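How to cover a worktable in felt

By Frida Bundgaard
2023-05-08

If you have a big, tired table and one free afternoon, please do this! I've covered three now (two for the workshop at Harville and one for my own spare room) and every time I wonder why I put up with a bare top for so long. Felt is quiet, kind to anything you set down on it, and small screws stay where you drop them instead of skittering off to the far wall.

What you need

Grey wool-mix felt, 3 mm thick, big enough to overhang the top by 10 cm all round
Spray adhesive suitable for fabric
Staple gun and short staples
Sharp fabric scissors and a fresh craft knife blade
A rolling pin or a clean paint roller
Medium sandpaper and a damp cloth

I paid £54 for my last piece of felt, end of roll. Go for a speckled grey if you can find one. Plain grey shows every crumb and thread, while a flecked one swallows them up and still looks lovely between cleans.

Preparing the top

Sand off any drips, old glue or raised edges. Run your palm over the whole surface afterwards, slowly, because your hand will find bumps your eyes miss. Wipe down and leave to dry.

If your table has sharp corners, think about rounding them before you go any further. Draw round a dinner plate, cut with a jigsaw and sand smooth. A broad curve is far easier to wrap than a point, and much nicer to your hips when you squeeze past.

Laying the felt

Unroll the felt the night before and let it lie flat. Mine had a stubborn crease down the middle, and a steam iron on wool with a cotton cloth in between got rid of it in a couple of minutes.

Centre the felt on the table, then fold half of it back on itself. Spray the bare half of the top, wait as long as the tin tells you, and bring the felt down a hand's width at a time, rolling from the middle outwards. Repeat for the other half. Don't pull! Felt stretches more than you'd think, and if you tug it tight in one spot you'll get a wave in another.

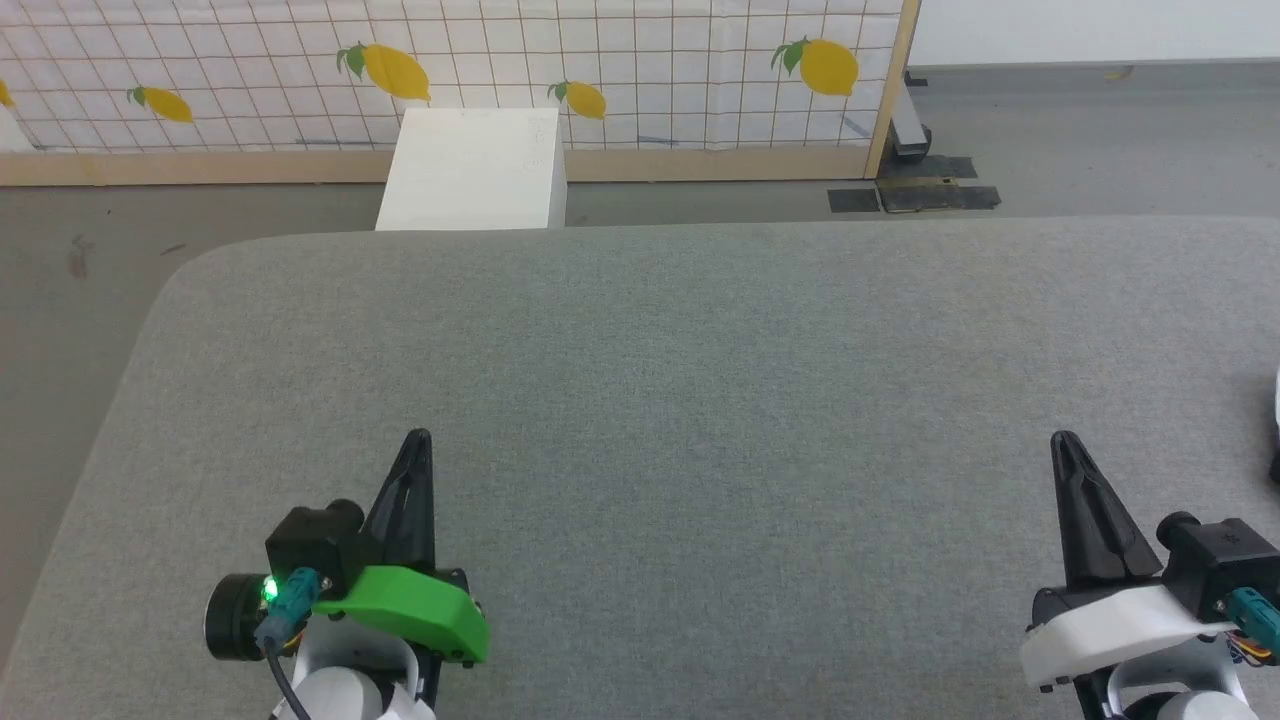

Grey felt with a fine speckle, taken round a broad corner.

Corners are the fun bit. Turn the overhang under along the straight sides first and staple every 5 cm, stopping a hand's width short of the curve. Then snip little V shapes into the spare felt underneath, keeping the cuts well back from the edge of the table. Ease each tab under and staple it – one in the middle of the curve, then one either side, and so on until you meet the straight runs. Daithí Lynch does his with a damp cloth over the bend to coax the felt round, and his corners are smoother than mine, so give that a go too.

Trim whatever is left underneath with the craft knife.

Looking after it

Vacuum with the soft brush, always in the same direction. Blot spills straight away with kitchen paper and don't rub. A slightly mottled look after a few months is normal and I rather like it. Bobbles come off with an ordinary jumper shaver.

Keep soldering irons and glue guns on a separate mat. I learned that one in July, on the very first table, and there's now a plant pot standing on the evidence.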